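# Two cameras, one long straight road 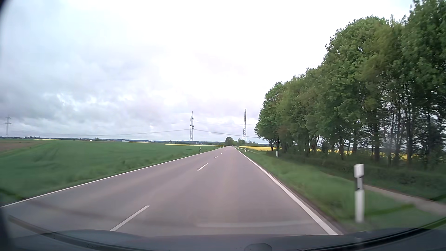
**Famalden, Tue 21 August**

The camera comparison is finally under way, and I've been looking forward to writing this one up since we first argued over it at the whiteboard! As most of you know, the lane-keeping controller on our test car has been running on a single forward camera behind the windscreen. It's been a good camera. But the Skotcombe work asks for longer sight distances, and Kausar Magsi has been saying for ages that we should put a second model through the same runs and see what the controller makes of it.

So that's what we're doing. The two candidates are our old unit and the newer Flitari, which has a wider sensor and (on paper) copes better with bright cloud. They use the same mount and take turns, so each one sees the road from the same spot over the bonnet. Swapping them over takes Noman Mohmand eight minutes with the good screwdriver and a fair bit longer with the other one.

The road is a lovely piece of country for this sort of thing. It's dead straight, with solid white lines on both edges and centre dashes that shrink away to almost nothing near the horizon. Those dashes are the heart of the test. The near ones are easy for any camera. What we want to know is how far up the road the software can still pick out a separate dash before they all run together, and whether it holds on to that answer from one moment to the next or keeps changing its mind.

The right-hand side is where it gets interesting. There's a row of tall trees close by, white delineator posts in the grass, and a pale path that angles off through the verge. Talha Chaudhry spotted early on that the path could be trouble - its edge is a long pale diagonal, and to a line finder a long pale diagonal looks an awful lot like paint. Our old camera took the bait on a few runs and moved its guess at the right-hand edge toward the grass. The controller smoothed it out and the car never left its lane, but you could see the wobble in the log. The Flitari has done it too, only less often. I'd want a lot more runs before I called that a win.

Then there's the sky, which takes up more than half the view on an overcast day. With all that white up top, the auto exposure wants to darken everything underneath, and the far dashes are the first thing to suffer. Nusrat Gondal wrote a small fix that tells the camera to set its exposure from the road alone. It made a bigger difference than the change of camera did! I was delighted, and Kausar took it very well.

Reflections are still on the list. We get faint streaks from the glass lying across the lower part of the road, and both cameras pick them up. Ilaria Guerra is making a matte hood to go around the mount, and the first version should be ready to try next week.

A few details for those who asked:

- We record at 60 frames a second and hold the car at 90 km/h for the main runs.
- Noman is marking up 3000 frames by hand so we have something solid to score against. He'd welcome help, and he's happy to show you how the labelling tool works.
- The controller settings stay locked until both cameras have done their full set. Please don't "just try something" on the car laptop (you know who you are).
- A qualified driver has hands on the wheel for every run, with a second person watching the log.

Night runs come next, and after that we'll take both units over to the Satti road, where the centre line is badly worn and there's a proper bend or two. I suspect the worn paint will tell us more than anything we've done so far.

We're hoping to have the full comparison written up in October. Until then the run logs are in the shared folder, sorted by camera, and there's a spare seat in the car most days if you'd like to come along and watch the numbers. Have a word with Talha, who keeps the driving roster.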